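The Long Life of a Lent Toy

How one town's toy library decides what to keep, what to mend and what to let go

Toy libraries occupy an uncertain place among public services. They are lending institutions, with catalogs, loan periods and overdue notices, yet their stock is chewed, dropped, left in gardens and slept on. A book that comes back with a loose page can often be lent again the same afternoon. A toy that comes back with a loose wheel must first be judged safe, and the person who judges it is answerable for the decision.

The Keltia Toy Library has made such decisions for 40 years. Its collection stands at 600 items, from teething rings to a four-level marble run, and families in the town and the surrounding valley borrow from it without charge. This article considers how a collection of that kind is maintained, and what its records show about the way children use things over time.

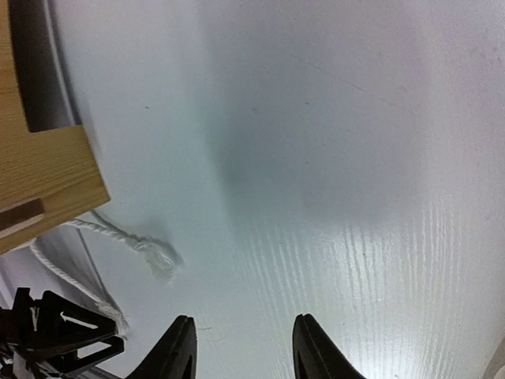
KELTIA, January

The library occupies the ground floor of the former telephone exchange on Bukhari Street. The lending room faces the road. Behind it is a narrow sorting room where returned toys wait on open shelves, and behind that is the workshop, where the windows are high and the light is best before noon.

Winter is the season of returns. Loans made for the holidays fall due in the first weeks of the year, and many families bring back toys they have held since the fall. Last year the library recorded 790 loans, and the greater part of them passed over the sorting shelves between the start of January and the end of March. During those months the lending room closes at two in the afternoon so that the staff can inspect stock.

Pao-chu Yip has directed the library for eleven years. She came to it from the town's school service, where she supervised the purchase of classroom equipment, and she brought with her a firm view that a public collection should be small enough to be known. Under her direction the library has declined several large donations, among them the complete contents of a nursery that had closed.

"We could fill the building twice over," she said. "Then we would have a warehouse, and I would not be able to tell a parent what is in it."

The Condition Card

Every item in the collection has a condition card. The cards were introduced by the first director and have survived two attempts to replace them with a computer record. Each is the size of a postcard and is kept in a drawer under the item's number. On the front are the date of purchase, the maker if known, the parts and the recommended age. On the back is a running list of faults and repairs, each entry signed with initials.

The oldest cards have been extended with second and third sheets, pinned at the corner. Card 17 belongs to a pull-along duck. It records five new strings, two new axles, a coat of paint and, in an entry from the library's sixth year, the words "beak found, reattached." The duck was out on loan at the time of writing.

Ho-yin Kan, who is responsible for the cards, has begun to read them as a body of evidence. His interest is in which parts of a toy fail, and in what order. In stuffed animals the first failure is most often at the neck seam, where the toy is carried. In wooden vehicles it is the axle. In puzzles the pieces themselves seldom fail, but the corner pieces go missing more often than those from the middle, a pattern for which he has no settled explanation.

"I have heard many theories from parents," he said. "The one I find most convincing is that corners are the pieces a child recognizes, and so they are the pieces a child puts in a pocket."

Strings, Cords and Ribbons

No category gives more difficulty than cord. Pull-along toys need it, as do lacing boards, puppets, drawstring bags and the small hammocks and swings that belong with dolls. Cord wears out faster than wood or metal, it picks up dirt, and a length of it presents a hazard to a very young child. The library's rule is that any cord on a toy lent to a child under three must be short enough that it cannot pass around the neck. Longer cords are permitted on toys for older children and are noted on the card.

Fraying is treated as a fault in its own right. Loose fibers may be swallowed or may wind around a finger. The workshop binds the ends of natural cord with waxed thread, an old method known to sailors as whipping, and seals the ends of synthetic cord with heat. Where more than a short length has come apart, the whole cord is replaced.

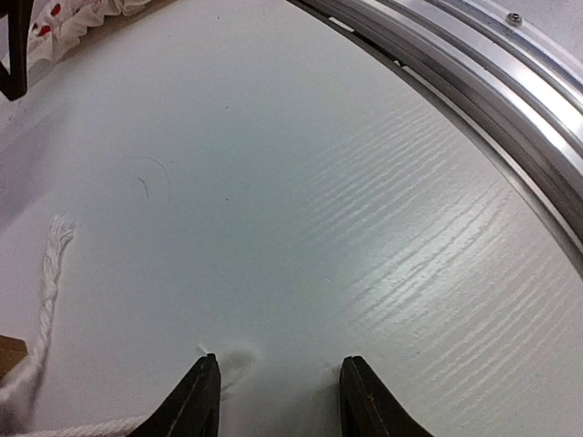

White twisted rope with a frayed end.

Replacement cord is bought by the reel from Pratell, a supplier of trimmings to the upholstery trade. The library has used the same cotton line for nine years. Before that it accepted whatever was given, and the older cards record string from parcels, curtain pulls, garden twine and, on one occasion, a bootlace. Mr. Kan is of the opinion that the bootlace lasted longer than any of the others.

The matter of appearance is handled with some care. A child who has borrowed a toy before will notice that its string has changed from red to white, and may refuse it. The lending desk therefore makes a practice of mentioning repairs when a toy goes out. Ms. Yip regards this as a courtesy owed to the borrower, whatever the borrower's age.

What Is Borrowed, and by Whom

The loan records contradict a common belief that children want what is new. In each of the last five years, the ten most borrowed items have all been at least six years old. They include a wooden farm, a set of nesting bowls, a doctor's bag, two dolls' beds and a tin drum that parents are asked to return before the end of the loan period if they find it necessary. Several have.

Household toys are in steady demand. Kitchens, brooms, irons, cradles and beds account for a large share of loans to children between two and five. Siu-ming Kong, a lecturer in early education at the teachers' college in Keltia, has studied the library's records with the permission of the families concerned. She notes that toy beds in particular are borrowed in two distinct periods. The first comes at the age of two, when many children leave a crib. The second comes after the arrival of a new baby, and can occur at any age up to seven.

"A child who is being asked to sleep in a new place will put a great many other things to bed first," she said. "Bears, spoons, shoes. The play is quite serious and it can go on for weeks."

Dr. Kong advises parents not to correct such play. If the doll is put to bed under the mattress, or six animals are put in a bed made for one, the arrangement should be left alone. She also recommends simple bedding that a child can pull off and replace without help. Elaborate sets with many small parts are frequently abandoned after the first day, and the parts are frequently lost.

The library has taken the same view for practical reasons. Toy bedding is washed after every loan. Buttons and bows do not survive the process well. A plain cover, a flat pillow and a mattress with a removable case are now the standard for new purchases, though older sets with trimmings remain in circulation until they wear out.

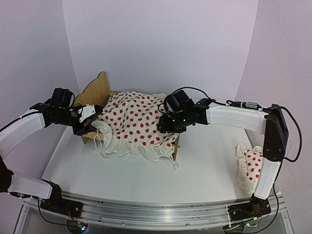
Photograph: Ya-wen Hsieh/Ristudeck

Washing Day

Laundry is done twice a week in a machine kept behind the workshop. Printed cottons are washed cool for their first several loans and warm after that. Frills are pulled straight by hand while damp and are not ironed. Wooden frames are wiped with a cloth wrung out in soapy water and are never soaked, as the thinner panels may warp or separate. They are then left to dry overnight with space around them.

Tzu-hsuan Lau joined the workshop three years ago after a career in shoe repair. His bench holds few tools: two small saws, a set of files, clamps, a sewing awl, and jars of screws sorted by length. He estimates that sanding occupies half of his working time. Edges that were smooth when a toy was bought become rough through knocks and washing, and each returned wooden item is checked by running a piece of old nylon stocking along every side. If the nylon catches, the edge is sanded and checked again.

Mr. Lau does not attempt to make a toy look new. Teeth marks are left if they are shallow. Paint is renewed where it is flaking, but a worn patch where hands have rubbed it away is left as it is. Two kinds of damage lead to withdrawal without further discussion: a crack that runs with the grain through a part that bears weight, and any fault in a battery housing.

Leaving the Collection

Withdrawn toys are not sold. Those that are unsafe are taken apart, and sound pieces are kept for use in other repairs. The card is then stamped and moved to a separate drawer. Ms. Yip has resisted suggestions that these cards be discarded, and they are consulted whenever a similar toy is considered for purchase.

Toys that are safe but no longer borrowed are offered first to the town's two preschools and then to the waiting room of the health clinic. An item is considered for transfer if it has not left the building in two years. Exceptions are made for equipment suited to children with particular needs, which may be required by one family in a decade.

The library intends to publish a short guide to toy repair for use at home. A draft has been prepared by Mr. Kan and Mr. Lau and covers cord, seams, wheels and the care of wood. The chapter on wheels is still being revised. Copies will be available at the lending desk on Bukhari Street, where the opening hours are nine until five, or nine until two during the winter inspection.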